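Touring kids show at Penar Hall, tickets and seats for a 3 year old?

Asked in Family Shows and Live Theater
5 February 2025

Hi all, hoping someone has been to this one. The Giltedari Live tour (the puppet one with the moon fox, my daughter is obsessed) is coming to Penar Hall and I want to book tonight if I can. Couple questions.

First, does a 3 year old need her own ticket? The Penar page says "all guests must have a ticket" but the tour page says under 2s free on a lap, and then the Drondness box office email says something else about lap passes. No idea which one wins. She just turned 3 in January so I guess she's out of luck for lap anyway, but my son is 14 months.

Second, how far back can you sit before the puppets are just dots? Front rows are 67 dollars each which times four is a lot for something one of them may sleep through. Balcony is way cheaper. Is the balcony ok with little kids? Railings etc.

Third, is there an intermission and how long is the whole thing. Bedtime is 7:30 here and it's an evening show.

Also the meet and greet add on. Worth it or no? It says limited places but doesnt say how many.

Thanks, typing this with a kid on me so sorry for the mess.

3 answers

Answer 1, marked helpful by the asker

Went to the same tour at the Semaan last month with a 4 year old and a baby. Going in order.

Tickets. The venue rule wins, always. Tour site is generic, they put the same text up for every city. If Penar says everybody needs a ticket then everybody needs a ticket, even the baby. BUT a lot of places do a lap ticket for a few dollars that you can only get by phone or at the window, it won't show up on the seat map. That's probably the lap pass your email means. Call before you pay for four full seats. Have the birth date ready, they asked me for it.

And buy all of them in one order. We added the baby afterwards and got charged the order fee twice.

Seats. Skip the front two rows. Stage is high and a small kid looks straight up at the edge of it. Rows F to K were perfect in ours. The Semaan is bigger than Penar though, so you could probably go further back and be fine. The fox puppet is huge, takes three people to work it. The little birds are small, you'd lose those from the balcony.

Aisle seat on one side at least. You will be going to the bathroom.

Time. First half 40 minutes, break, second half a bit shorter. Intermission was listed as 15 but ran over because of the merch line. We were out the door an hour and 45 after it started. So with a 6:00 start you're looking at a late bedtime no matter what. If it's too much, leave at the break, the big moon song is before it. Mine asked to go home during the second half and then cried when we left, so who knows.

Bring ear defenders for the baby. Cheap foam ones don't fit that age, get the headband kind. There's a thunder bit right after the lights go down. Also snacks: ours let in a sippy cup and nothing else. The light up moon wand in the lobby is everywhere and your kid will want it, decide before you walk in.

Did mine on my phone half an hour before the sale opened, because last time the battery quit on me in the queue.

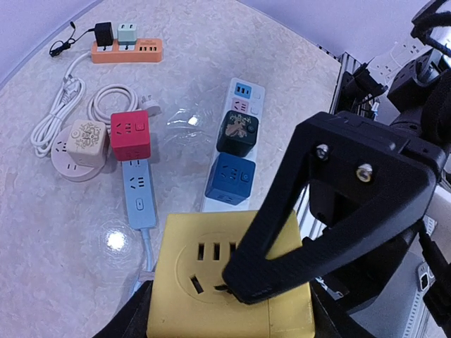 Yellow socket cube, power strip over on the right

Got to number 387 in the waiting room thing and it went quicker than I thought it would. Don't refresh it, and don't open it in two tabs either, I'm pretty sure that's what bumped my sister to the back.

Meet and greet: no. Long line after the show with tired kids, one photo, you're moved along. The fox doesnt talk to them. Our 4 year old hid behind my leg. If yours is bold and you've got the money maybe, otherwise buy the wand and go home.

Answer 2

We do a season of kids stuff at Penar every year so just on the balcony part. It's steep. Really steep, and the railing at the front is right at a 3 year old's eye line so row A up there she either sees the bar or she stands up and you hold onto her shirt the whole time. Rows C and D are better. They have booster cushions but only downstairs, stacked by the left hand doors, and you can't carry them up. Bring a folded coat to sit on.

No elevator to balcony on the street side, you have to go through the side lobby. Strollers get checked at the coat desk, free, but get there early bc it backs up.

Main floor seats 800, it's not a big place. I'd take the very back row of the main floor over any balcony seat with a toddler. You can stand up behind the seats and bounce the baby and the ushers don't mind. Ask for Rhona Leckie if you call, she's been on the phones there for years and will tell you which seats have a pillar. The seat map doesn't show the pillars!!

Answer 3

dont know about this show but we paid over 200 for a dinosaur one and my son wanted to leave in ten minutes. get the cheap seats

Comments on this question

Asker: thank you!! Called them. Lap pass is real, phone only, under 2s. So three seats plus the lap thing. Went with back of the main floor, on the aisle. Skipping the meet and greet. Forgot to ask for Rhona so no clue about pillars, will ring again tomorow.

Reply from Answer 2: ring before noon, after that it goes to the Drondness call center and they just read you the website

Asker: ok noted. is the side parking lot still open in the evenings or do I need the garage

Reply from Answer 2: garage. lot is permit only now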